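The clock was wrong, and other things I blamed on the network

26 November 2019

I have spent most of spring arguing with a timestamp. It's been the kind of argument where the other party doesn't raise its voice and is right the whole time.

Some background for the two of you who still read this. I look after the software side of a project we call Givov, out at Pevside. Two hand-held grippers, a stream of poses from each, a stream of video, and at the far end a policy that's meant to learn what the hands were doing. My bit is the glue in the middle, a logging and replay tool called Lu. It was named by Pranab Sivakumar, who refuses to say what it stands for. I suspect it stands for nothing.

Back in September Lu was, by general agreement, finished. Then Dilani Saha replayed a batch of two-handed episodes and asked me why the left hand kept arriving before it had left. I said it was probably the network. I say this a lot.

The task we've been chewing on is the stapler. It's a rotten object for this work: long, shiny, and a different shape depending on which side it's lying on. The pose estimator hates the chrome. I hate the pose estimator. Both hands end up close together near the thing, so any disagreement between the two streams shows up in the replay as one gripper politely passing through the other.

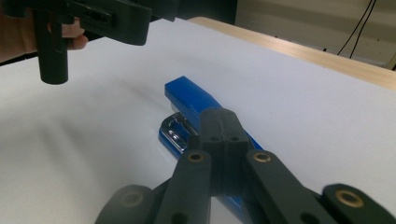
How far out can two streams be before the training data is rubbish?

For slow reaching you can get away with a fair bit, but once both hands are working on one object we throw out anything over 15 milliseconds, and I'd like that number to be smaller.

We were at 767. I'll let that sit there. It had crept up over a long session, which is why my short tests were all lovely. Each gripper was stamping its messages with its own clock, and Lu was taking their word for it. There was a sync step at startup. There was no sync step ever again after that, a design decision I'd love to pin on Rezaul Akanda, except that the commit has my name on it.

The fix is dull. Lu now pings both grippers every 3 seconds, keeps a running estimate of offset and drift for each, and stores the raw stamp beside the corrected one so we can redo the maths when I'm wrong again. The video gets lined up against the same reference clock. Gayan Fakir also talked me into a check that refuses to save an episode if the two pose streams disagree too much, and it beeps. I've been told the beep is awful. Good.

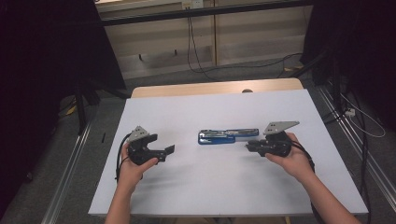
Old data was the nastier problem. There were 3,000 episodes recorded under the previous scheme and I didn't fancy telling anyone to do them over. Luckily the drift was close to a straight line for each session, so I could fit it from the moments when both hands start moving together, and most of the set came back usable. The rest have gone into a folder called compost.

Ashraful Khondokar wants to present all this to the Rurkberg lot as a case study in robust time synchronisation. I've asked him to leave off whose code it was.

Next up is the planner, which has lately decided that the shortest path between two grasps goes through the table. I've had a quick look and I reckon it's the network.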